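Who Reads the Consultation? Second progress report to the Geven Fund
Prepared for Senan Hegarty, grants manager, by Emrys Jenkins, project lead 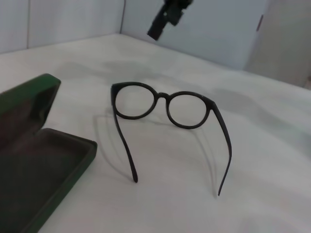 Black-framed glasses with their dark green case.

Where we have got to

Dear Senan,

You asked for something shorter than the first report and with fewer adjectives about the council. I have managed one of these.

As a reminder for any trustee coming to this fresh, the grant pays for us to follow public consultations run by Pleston Council from the day they open to the day a decision is made, and to find out what happens to the replies in between. We are following 7 consultations. Five have now closed and gone to a decision. One is still open. The last, on the future of the Kanville bus subsidy, has been "paused to allow for further engagement", a phrase that in this case meant the web form was taken down and the people who had started filling it in got an error message.

The reading is done. We have been through 2674 pages of agendas, appendices, officer reports and minutes, a few of which were scanned sideways and one of which was scanned upside down as well. The coding of individual replies is complete for the five closed consultations. Interviews are behind, and I come to those further down.

What we have found so far

The five closed consultations drew 1473 replies between them. We expected the main problem to be that too few people took part. For a town the size of Pleston that is a decent turnout, and the replies are better than anyone at the Town Hall gives them credit for. People write in with bus times, the width of pavements, the names of the drains. A man in Kanville sent a hand-drawn plan of the car park behind the library, to scale, with the blocked gully marked in red. It was logged as "General comment – negative".

The trouble comes afterwards. Every reply goes into a spreadsheet, the spreadsheet goes to an outside contractor (Mwaipopo, who have held this work since before the present administration), and a summary comes back. The summary goes into an appendix. The appendix is attached to a report, and the report has a recommendation at the top of it. We compared the dates. In four of the five cases the recommendation in the final report was word for word the same as in the draft written before the consultation closed. In the fifth a comma had moved.

I should be fair about this. An unchanged recommendation doesn't prove that the replies were ignored. It may be that officers read everything, weighed it and found they had been right all along, and I'm told this does happen to people. What we can say is that none of the four reports mentions any reply that was considered and then set aside, and a councillor voting on the strength of the report would have no way of knowing that one had been.

Mwaipopo have been helpful throughout. They shared their coding guide without being asked twice and answered our questions the same day. Their point, which I think is a reasonable one, is that they are paid to sort replies into the headings they are given, and the headings are written by the department that wants the decision. On the leisure centre consultation the headings were "Supports the proposal", "Supports the proposal with concerns", "Has concerns" and "Other". There was no heading for people who were against it. They are all in "Has concerns", along with a woman who liked the plan but was worried about parking.

The councillors

We have now sat through nearly every meeting at which one of our consultations was on the agenda. The ruling group and the opposition have quite different views on consultation, and they swapped them over after the last local election. When the present leadership was in opposition it called for a public vote on the market square and described the existing process as a fig leaf. It now describes the same process as robust. The former leadership, who designed it, have discovered that it is a fig leaf.

I mention this because it affects how the final report will be received. Whatever we publish, one side will wave it about and the other will ask who paid for it, and they may have to check a calendar to see whose turn it is. I would like us to agree well ahead of time what the Fund is happy to say if it is rung up. My own suggestion is that we send the report to both group leaders on the same morning and don't brief anybody beforehand, including the ones who are nice to us.

There are good exceptions on both sides. The member for Kanville reads the raw replies herself, asks for the spreadsheet every time and has once or twice brought it into the chamber in a carrier bag. At the allotments meeting she read out three replies in full. It took four minutes, the chair looked at the clock for most of it, and the decision was put off so that the water supply could be looked at again. That is the only time we have seen replies visibly alter anything, and it got there by carrier bag.

Interviews

Behind, as I said. We planned to speak to officers in every department that had run one of the 7 consultations. So far we have spoken to 2 of them. Both were frank, both asked not to be named, and both said some version of the same thing, that a consultation is booked into the timetable at the point where it can do the least damage to the timetable.

The rest have been slow to arrange. Officers were told by the communications team to route our requests through a single inbox, and the inbox was for a while being looked after by someone on leave. I went to the Town Hall on a Thursday to ask in person and was given a leaflet on how to take part in consultations. We have since had a more useful conversation with the deputy chief executive's office and I expect the remaining interviews to go ahead before the December meeting cycle. If they don't, we will write up what we have and say clearly who we didn't get.

Interviews with residents have gone much better. Nearly everyone we approached said yes. What comes up most is that people never hear back. They don't mind losing as much as you might think, and several told us they had half expected to. But they had spent an evening on the form, and then the next thing they knew there were barriers up. One couple only learned the result of the library consultation when they tried to return a book.

What has gone wrong at our end

The coding took longer than planned. Our first set of categories was too clever and two readers could look at the same reply and disagree about it all afternoon. We scrapped it and started again with something plainer. The old categories are in a folder if any trustee would like to see what hubris looks like in a table.

We also lost some time on the paused bus consultation. I had assumed that a paused consultation would still keep the replies it had already received. The council is looking into where those are.

The public event in the spring had a thin audience and poor tea. I'd like to move what's left of the events line into printing a short leaflet for residents, to be left in surgeries, libraries and the better sort of chip shop. It would explain how to ask for the full replies to a consultation, which anyone can do and hardly anyone does. Could you let me know whether that needs a formal variation to the grant, or whether an email will do? An email would be lovely.

Money

We are slightly under on travel and slightly over on printing, since the council charges for paper copies of anything it has scanned upside down. Staff costs are as forecast. The full sheet is attached separately in the format your office prefers. I have resisted the temptation to add a column headed "Has concerns".

What comes next

The open consultation, on street lighting hours, closes shortly. We will code those replies using the plainer categories and compare the summary with the originals, as before. Alongside that we'll finish the officer interviews and start drafting.

I have asked the council whether it would try one small thing on the lighting decision – adding a page to the report that lists the main points raised and says, against each, what was done about it and why. The first answer was that this would need to be consulted on. The second answer, from someone more senior, was that they would think about it, and I have put that down as "Supports the proposal with concerns".

A draft of the final report should be with you before it goes to anyone else. Please mark it up as freely as you did the last one. I have kept the adjectives you took out, in case there's room for them in an appendix.

With thanks to you and the trustees,

Emrys Jenkins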